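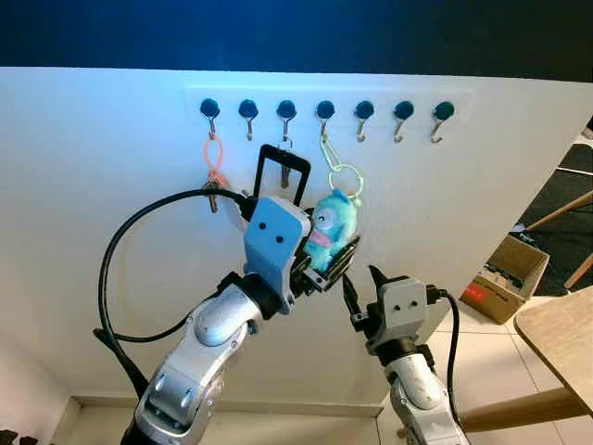

Lindix Match Notes: data card

Lindix is a set of 677 short written reports on amateur football matches, each paired with a table of what happened and when. It was put together by Leonardo Marino and Nanna Þorgeirsson from the Skavance district league's own match sheets. Last changed on 3rd February.

What is in it

reports.csv holds the text of each report, one per row.
events.csv holds goals, cards, substitutions and injuries, with the minute and the side.
clubs.csv gives the short and full name of each club. Gruria and Gruria Reserves are separate clubs here and have separate codes.

Reports run from 100 to 300 words. Anything longer was left out. Cup ties that went to penalties have the shoot-out in a separate column, so the score column always shows the score at the end of play.

How it was labelled

Both of us read every report and marked the events in it. Where we disagreed, we went back to the referee's sheet. In 20 reports the sheet and the writer give different scorers. We kept the referee's version in events.csv and left the report as written. These rows have the value 1 in the column "conflict".

Minutes in added time are written as 45+2 or 90+4. Read that column as text or your spreadsheet will spoil it.
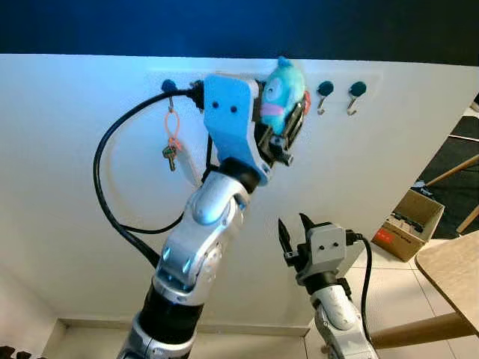

Known problems

Lykkegaard changed its ground in October and some reports still use the old name.
Own goals are credited to the side that gained from them. Check the "own" column before adding up totals for a player.
Abandoned matches have an empty score. Do not read this as nil-nil.
Youth matches are not covered.

Use

Free for teaching and research. Players' names have been replaced with shirt numbers, so please don't try to put them back. Send corrections to Nanna with the row number and the club code.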